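Home Collection FAQ - Fadamow project

Updated Friday. Short answers, because most of you read this on a phone with one hand full. If something isnt covered, post under the page and it gets added when there's time.

Do I need any experience?

No. You need two hands, a bed or a table, and some everyday stuff to pick up. The first session is going to be slow. Fine. Send it anyway.

What counts as one example?

One pickup and one putdown, start to finish. Hands start away from the items, hands end away from the items. If you stop halfway to answer the door, throw that one out and start over. No half examples please.

How many do you need?

Target for this round is 1,749 across all homes. Pondinville homes have sent 246 so far, Kwon homes 133. So plenty of room. No quota per person, no bonus for speed.

Why not just do this in a lab?

We did that first. The model got good at the lab table. Then it met a blanket and fell apart. Homes have wrinkles, patterns, bad lamps, clutter in the back. That's what we want in the set.

Should I tidy up first?

No. Move anything private out of view (mail, family photos, screens with names on them) and leave the rest the way it is. Patterned sheets are good. Closet in the background, good. Pile of clothes, good.

What items work best?

Small packaged snacks are the top request right now. Crinkly wrappers change shape every time you squeeze them and the model has very few of those. Mix sizes. Mix colors. Overlap them a bit, a neat row teaches it neat rows. A shallow box lid makes a good sorting area, and a book in the bottom is OK, printed covers are welcome.
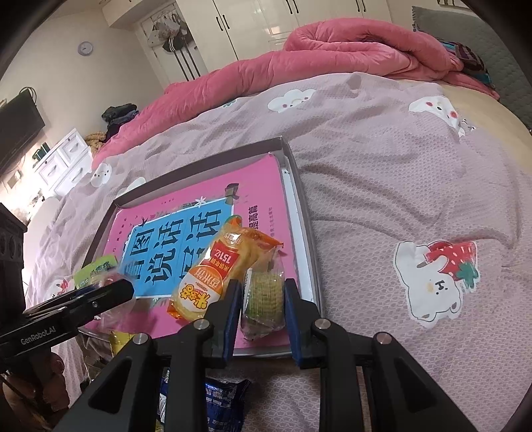

Kustov asked whether the snacks have to be a brand the model has seen before, and said the ones at home all have different writing on them and half end up upside down anyway. Would that mess up the labels?

No, it doesn't. Labels for this round are about the grasp, not the product. Any language on the wrapper, any way up. Do not turn packets around so the print faces you, we would rather have them as they land.

One hand or two?

Two grippers if you have two. Use whichever is closer to the item. Don't cross over unless you really have to. The idle one can stay in view, just keep it still, otherwise the model gets confused on which arm is doing the work.

Where do I grab a packet?

Anywhere you would with your own fingers. The middle is easiest for the small ones. Crimped ends are harder and we are short on those, so do a few. Vary it. If all your grabs look the same we can only use a handful.

How hard do I squeeze?

Enough to lift. If you hear the snack crunch that's too much. Crushed ones can stay in the pile for a while but swap them out once they go flat.

I dropped it. Delete?

Keep it! Drops are useful. Mark it as "drop" in the app and go again. What we can't use is a drop followed by you grabbing the thing with bare fingers in the same example. Finish the example first, then pick it up by hand.

How fast should I move?

Slower than feels natural. Close the fingers, wait a beat, lift. Fast lifts come out smeared and get rejected in review.

My items keep sliding on the sheet.

Normal. Leave it. If a packet goes clear off the bed, end the example there.

Can my kid help?

Adults only on the grippers. Same for the app login.

How long is a session?

Up to you. Hands get tired before you notice, and tired examples are sloppy. Take a break after every 3 rounds of the full pile. A round is everything moved out and everything moved back.

Do I need to change the setup between rounds?

Yes, a little. Shuffle the pile, turn the lid, add something, take something away. Small changes are enough. Changing rooms once per session is even better but not requried.

Upload is stuck.

Leave the app open and the screen on. Plug in. If it's still at the same percent an hour later, close it and reopen, it picks up where it stopped. Don't clear the storage before it says "received". People have lost whole sessions that way and we can't get them back.

Why was my session rejected?

Usual reasons: fingers of the gripper out of view, too dark, private stuff visible, two pickups in one example. The reason shows next to the session in the app. You can redo it, no penalty.

Who sees the recordings?

The review team and the training team on Fadamow. They're not posted publicly. Ask for a session to be removed any time before the round closes in January and it's taken out of the set. After that it may already be in a trained model, so please ask early.

Can I eat the snacks?

After the session, sure. Wipe the finger pads first if anything leaked on them.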